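The Year of the Pear
11/9/23

When we bought the house in Laltwood, the listing said "mature fruit tree." I pictured myself walking out in the morning in a nice sweater, picking one piece of fruit, and walking back in. I did not own the sweater, but I figured it came with the house.

The tree is a pear. It is taller than the garage and older than everyone on the street, and for our first two years it gave us eleven months of shade and a handful of hard green things the squirrels took one bite of and threw at the car. I felt the squirrels and I understood each other. I made no plans.

This year it rained all through March and then the weather behaved itself, and by late summer the branches had started to sag. My neighbor Fitzgerald Crenshaw looked over the fence and said, "Oh boy." He has lived next door for decades and does not spend words freely, so I should have paid attention.

If you have never dealt with pears, let me share the one fact I learned too late. They don't ripen on the tree. Leave them up there until they feel soft and they'll be brown mush in the middle. You are supposed to pick them hard, chill them a while, and then bring them inside, where they will do nothing at all for days and then all be ready on the same Thursday-ish sort of afternoon while you are at the dentist.

I picked for a whole weekend. We filled the laundry tub, then the cooler, then the big drawer in the refrigerator where the vegetables used to live. My wife Eyerusalem came home from a work trip, opened the refrigerator, closed it, and asked if there was anything to eat. I said there were pears.

So I gave them away. I'd imagined this part as one of the pleasures of country life (we live four minutes from a tire store, but let me have it). People accept the first bag warmly. They accept the second bag in a smaller voice. By the third they see your car slow down and remember something in the back of the house. Latrice Strickland, who has been my friend since college and once drove through a snowstorm to bring me a lamp, texted me: "I love you. No more pears."

Then came the canning. I borrowed a big pot and a book from Lucinda, two doors down, and she lent them with the face of a person handing over a snake. The book says canning is simple if you are organized. I got 10 jars out of the first batch and burned my thumb on the second. One lid wouldn't seal no matter what I did, so we ate that jar standing up, with spoons, at eleven at night. It was very good. I mention it because I'd been hoping to find the whole business a waste of time and it would be dishonest to leave the spoons out.

After that I made pear butter, which takes all day and reduces a mountain of fruit to a sort of brown puddle. As a way of making pears go away, I can't recommend it enough. I made pear bread, pear crisp, and a pear chutney that called for mustard seed. We don't discuss the chutney. If you got a jar of it, the jar is yours to keep.

Roughly 75 pounds went to the food pantry in the end, and the woman at the door took them without flinching and said people would be glad to have them. I could have hugged her. I could also have gone there first and skipped a month of chutney, but that would have required asking somebody for advice.

The last ones fell in October. I raked them up for the compost and the wasps came to supervise. Fitzgerald leaned on the fence again and told me the tree takes a rest after a big crop. Next year there'd be hardly any.

I said that was a relief. Then I went in and looked at the shelf, and there were four jars left, and I moved two of them behind the rice where company wouldn't see.

If anyone has a chutney recipe that works, the comments are open. 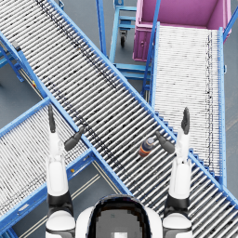 Keisha Begay
Writer, editor and sole proprietor of this blog

Keisha writes about home, food and the things she should have asked a neighbor about first. She lives in Laltwood with her wife and a tree. New posts go up when they're done. Lucinda, I still have your pot.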